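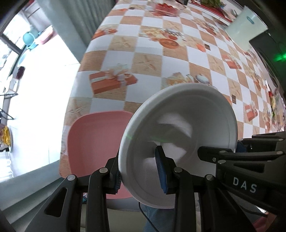
White bowl, starfish cloth. The little cakes and the teacup are all printed on, sadly.

Home | Kitchen | Gallery | Older posts

Saturday, August 9, 2025
Posted by the Tivness kitchen diary

The cloth came from the Saturday market at Stostov (the far end, past the plant stall) and I very nearly walked past it! I only went back for the orange gift boxes, one with a white bow. It's a check, white squares and sandy ones, and the sandy ones have starfish on them, which makes no sense at all next to a strawberry cake, but I love it. My sister says it looks like a birthday party on a beach. Fine by me.

The bowl is one of a set I bought from Popescu, the homeware shop on the corner, back in November. I wanted plain white, nothing fancy, with a good rounded rim and a smooth inside that wipes out easily. We started with 13 and we're down to seven, so please don't ask me about the draining board. They get used for everything: porridge, soup, beaten eggs, the last of the peas. I do like a white bowl on a busy cloth – it gives your eyes somewhere to rest while you're waiting for the toast.

If you're after a cloth like it, go early, and take a measurement of your table with you. Mine hangs down further on one side than the other and I've decided to live with it. I wash it at thirty and iron it on the back, when I iron it.

Next up are the blue mugs from Kallton, once I've found both of them.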